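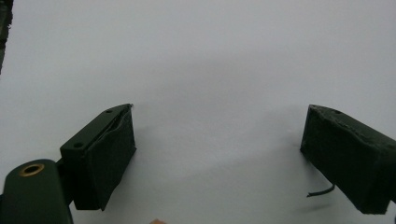 Moltar says a white worktop should get water and a drop of dish soap and nothing else, and that any gray haze is "residue until proven otherwise." That was the full reply to my email. The top is a plain white matte one, fitted in August, and by late afternoon it looks slightly gray toward the middle. The edges look whiter. I wipe it every day with a damp cloth and an all-purpose spray. Is this residue, wear, or just the light? I would prefer not to use anything abrasive before I know. Replacement was quoted at 427 without fitting.

Posted by flatwork_dee
Filed under: Home & Kitchen > Countertops and Tables > Stains and Finishes

ruled_edge

Separate the three causes before you clean anything.

Light first. Lay a sheet of white printer paper on the middle of the surface and another near the edge, and look at both at the same time of day you normally notice the problem. If the paper looks gray in the middle too, it is shading and there is nothing to remove. Matte white shows the falloff from a window or a single ceiling fixture very clearly.

If the paper stays white and the top does not, test for residue. Mark off a hand-sized patch with painter's tape. Mix 8 drops of dish soap into a quart of warm water, wipe the patch, then wipe again with clean water and dry it with a cotton towel. Repeat up to 3 times. Peel the tape and compare. A visible step at the tape line means film. Most all-purpose sprays leave some if they are not rinsed, and a cloth that is only damp spreads it.

No step means the finish itself may have changed. Stop there. Melamine sponges and powder cleansers polish a matte finish, and the shiny patch is permanent.

One more check – hold a flashlight almost level with the surface. Fine scratches show as short bright lines. Film shows as smears that follow the direction of your wiping.

oldtile

Mine did this. Used Gruketti degreaser, came up fine. No idea what the top is made of.

hatch_and_sill

I would skip the degreaser until you know the material. Painted board, laminate and solid surface do not react the same way, and the label under the front edge usually says which one you have. If there is no label, look at a cutout or an unfinished edge underneath.

Otherwise I agree with the paper test. I had a white bench top from Zetstead that I cleaned for most of a winter over what was a shadow from the range hood. Changing the bulb position fixed it. For film, change the rinse water as soon as it looks cloudy – that matters more than the brand of soap.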